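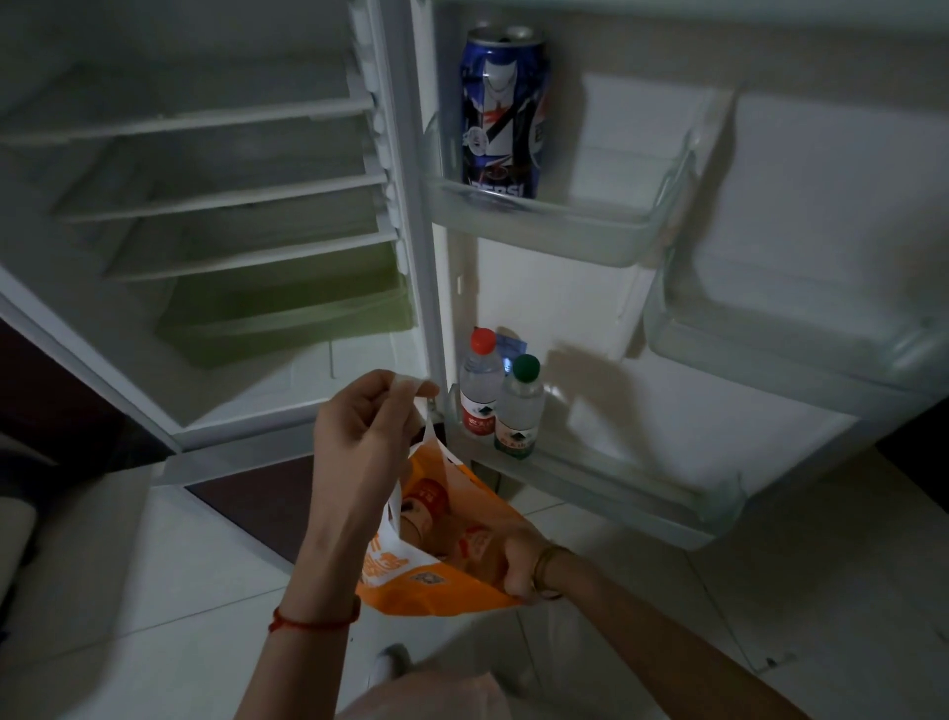
Chapter 4
Keeping Food Cold

4.1 Why temperature matters

Food spoils for two main reasons. Bacteria and molds feed on it, and chemical changes inside the food itself go on after it has been picked, milked or slaughtered. Both processes slow down as the temperature drops. Neither one stops completely in a refrigerator, and this is why milk kept cold will still turn sour in the end.

Most of the bacteria that cause illness grow fastest between 40°F and 140°F. Food workers call this range the danger zone. A refrigerator should hold food at or below 40°F, and a freezer should hold it at 0°F. At freezer temperatures bacteria stop growing, but many of them survive and start growing again once the food thaws.

4.2 Before the refrigerator

People kept food cold long before there was electricity. Villages with hard winters cut ice from ponds and packed it in straw or sawdust. Where there was no ice, families used cellars, wells and streams. In dry regions, a wet clay pot did the job – water seeping through the clay evaporated and carried heat away with it.

In the case study at the end of this chapter, Birthe Overgaard describes the ice house at Drolov, a farm estate where she worked as a guide. The pit held 500 blocks when full. They were cut in January, and in a good year there was still usable ice in October. Butter and cream were kept on a ledge just above the ice, while meat hung nearer the door.

4.3 Moving heat

A refrigerator does not make cold. It takes heat from the inside and releases it into the room. A fluid called a refrigerant does the carrying. It evaporates in tubes near the food compartment and absorbs heat there. A compressor then squeezes the vapor, making it hotter than the air in the kitchen, and the heat passes out through a second set of tubes on the back or underside.

The temperature is not the same on every shelf. In many models the door is the warmest place, so it suits drinks, mustard and jam better than milk or eggs. Raw meat belongs on the lowest shelf, in a tray, where it cannot drip on other food. Drawers hold in moisture and keep leafy vegetables from wilting.

Key terms
danger zone, refrigerant, compressor, evaporation, crisper

Before you read on
Put a thermometer in a glass of water on the middle shelf of a refrigerator and leave it overnight. Write down the reading in the morning, before anyone opens the door. Repeat with the glass in the door – keep both results for the activity in Section 4.5.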